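3.2 Cabin fittings and switch panels

Interior hardware for the motor yachts in this study was specified by the design office at Vivbridge and supplied through Multau. The schedule for the larger hull listed 187 separate fittings, among them hatch pulls, drawer latches, berth lights and panel switches. Each fitting was recorded by location, finish and fixing method. Items exposed to salt air, such as those on the aft deck, were recorded on a separate sheet.

Owners were asked to rate the fittings after one season of use. Latches drew the most comments, mainly on rattling under way. Switches were judged largely on reach and on how easily they could be told apart by touch at night. 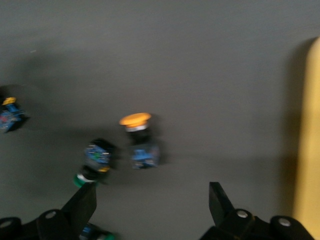 Figure 2. Push-button switches with black housings and blue contact blocks, one with an orange mushroom-shaped cap.

Panel layout differed between the two yards. Petrauskas placed the cabin controls beside the door at shoulder height, while Clokik grouped them near the berth – a choice that shortened the cable runs but left the entrance without a light control. Revised drawings issued in April moved one switch back to the door.

Finish was a further point of difference. Brushed metal trims showed finger marks within around 23 days of use, and several owners asked for a darker coating. The effect of coating on long-term wear is taken up in Section 4.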